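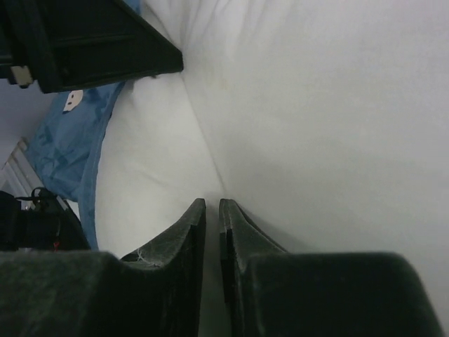
Publications > Fernard Lab > Soft Goods Handling > Section 4

4.2 Grasp point selection on bedding

The Sandu policy takes wrist views only, so most of what it knows about a pillow comes from creases, seams and hems. We compared it with the Liltier baseline, which picks the highest point in a depth map and closes on it. Each method was given 20 trials in the Lallby bedroom set-up. A trial was scored as a success if the chosen item was lifted clear and its neighbour stayed put.

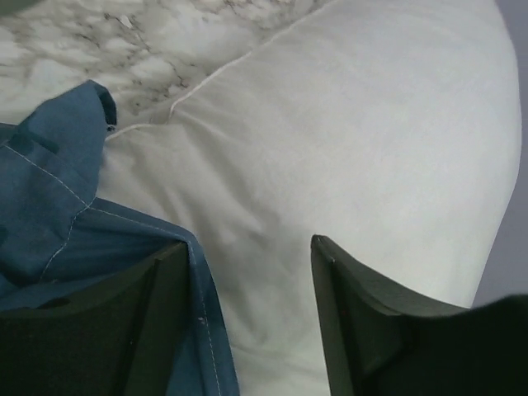
Fernard Soft Goods Group, manuscript revised September

Figure 9. Wrist view with a blue cloth lying partly over a white pillow. The cloth's hem is draped over the left finger, and the tip of the right finger touches the pillow. The piped seam is visible at upper left.

Sandu succeeded in 15 of its 20 trials and Liltier in 9. Cases like Figure 9 account for much of the gap. Where two fabrics overlap, the highest point often belongs to the wrong one, and the baseline has no way to tell them apart. Sandu favours edges with a strong colour change, such as blue against white, and does worse on white against white. Of its five failures, 2 were double grasps, in which both layers came up together. The other three were missed closures on smooth parts of a pillow. We did not tune grip force for either method, and the same fingers were used throughout.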